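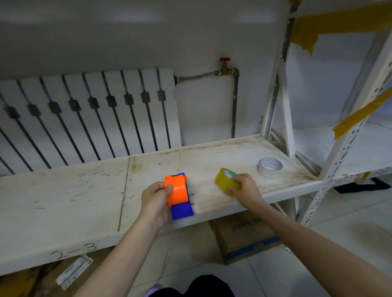 2021-09-26

Starting a fresh page for the walnut ink, as the old one is so full of arrows and afterthoughts that I can hardly follow it myself, and I wrote it. For anybody who picks this up later, the first half of the story is back in the May entries, where we boiled the husks far too hard and ended up with something closer to gravy.

The husks this time came from the big tree behind the Mancuso yard, already black and soft, which is how I like them (wear gloves, please, my thumbs were brown for most of the spring!). I weighed out 288 grams after picking off the worst of the stems and let them sit overnight in rainwater in the enamel pot. Today they went on the small burner at 60 C and I did my very best to leave them alone. I am not good at leaving things alone. I stirred more than I needed to and had the lid off every time I walked past, so if the batch comes out thicker than planned, that is where the water went.

Strained once through muslin and once through the old linen, which is getting thin in the middle and should be replaced before we do the oak gall. The liquid is a lovely deep tea brown. I split it into two jars, W1 left plain, W2 with a pinch of iron, and put 50 ml of each aside with gum arabic stirred in for brush and pen tests. A clove in each jar as always. I can't prove the clove does much, but the shop smells like a pie and I have no complaints about that.

Paper: the Griltetti cotton sheets and the cheaper Stemance sketch block. W1 on the Griltetti is just beautiful, warm and even, with a nice dark line where the wash dries back. On the Stemance it feathers with the pen, less with the brush. W2 goes on nearly the same and then cools toward gray while you stand there admiring it, so don't judge it too soon, which is exactly the mistake I made with the May swatches.

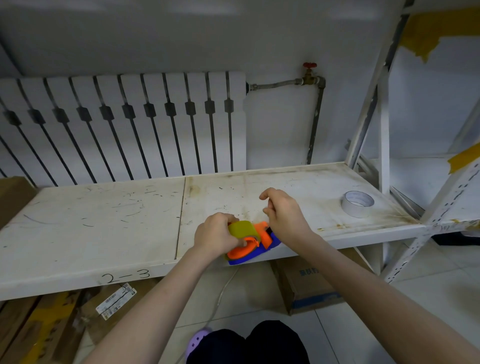

Does the iron batch need to age before we use it for lettering?

Give it a week at least, with a shake every day or so, and strain it again before it goes near a dip pen. The color is still moving at this stage and there is a fine sludge at the bottom of W2 that will clog a nib in no time. W1 can be used right away.

Swatch 23 is the one I keep going back to, three thin coats of W1 with a little W2 dropped into the last while it was damp. I would love to see that on the title page of the Rurkodel book, if the paper will take it without buckling.

Still to do: cut the light-test strips, half covered, half in the south window. Try a weaker gum mix. Wash the enamel pot properly, it has a ring in it. More rainwater, the barrel is low.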